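How to Get a Toilet Bowl Properly Clean

I love cleaning a toilet. There, I said it! It takes so little time, it costs next to nothing, and the whole bathroom feels better afterward. My friend Hafiz Setiawan asked me to write down how I do it, so this is the routine I've settled on after years of trying every gadget in the store.

What you need

A toilet brush with a round head
A sponge or pad that you use for the toilet and nothing else
A small bucket
Rubber gloves
Bowl cleaner (whatever brand you like)

Before you start

Move the bath mat out of the way and open the window if you have one. Lift the lid and the seat together and make sure they stay up by themselves. Flush once to wet the sides of the bowl.

Squirt the cleaner up under the rim, going all the way around, and let it run down. Then leave it alone for 4 minutes – I set a timer, because I always want to jump in too early.

Step 1: The rim

Start at the top and work down. Press the sponge against the inside of the front rim and follow the curve to the back, then come around the other side. 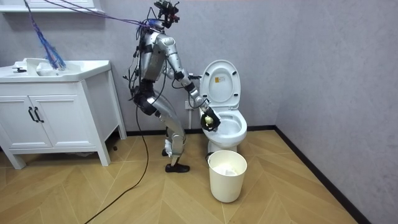 Bend your knees for this part and get down close to the bowl. Your back will thank you, and you'll reach the underside of the rim so much better than you would from standing height. Rinse the sponge in the bucket whenever it starts to feel slimy.

Step 2: The bowl

Now for the brush, my favorite part! Go around the sides in small circles, then push the head down toward the drain and scrub there with short strokes, 3 or 4 good rounds. A long handle makes all the difference.
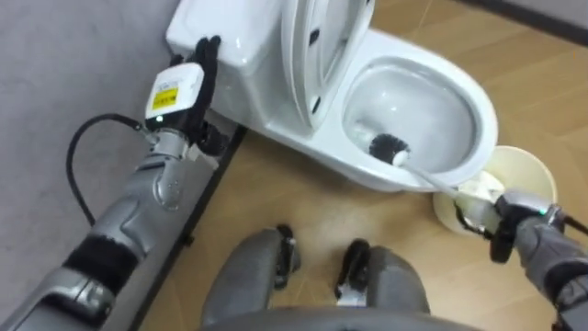
If you have hard water you may get a gray ring at the waterline. Give it a second dose of cleaner and another wait before you scrub again. Please don't mix products, and never combine bleach with anything acidic.

Step 3: Rinse and wipe

Flush with the brush still in the bowl so it gets a rinse too. Let it drip, then wipe the seat on both sides. Go carefully around the little rubber bumpers on the underside – grime loves to hide there. Finish with the tank, the hinges and the base, using a clean cloth, and wash your hands well once the gloves are off.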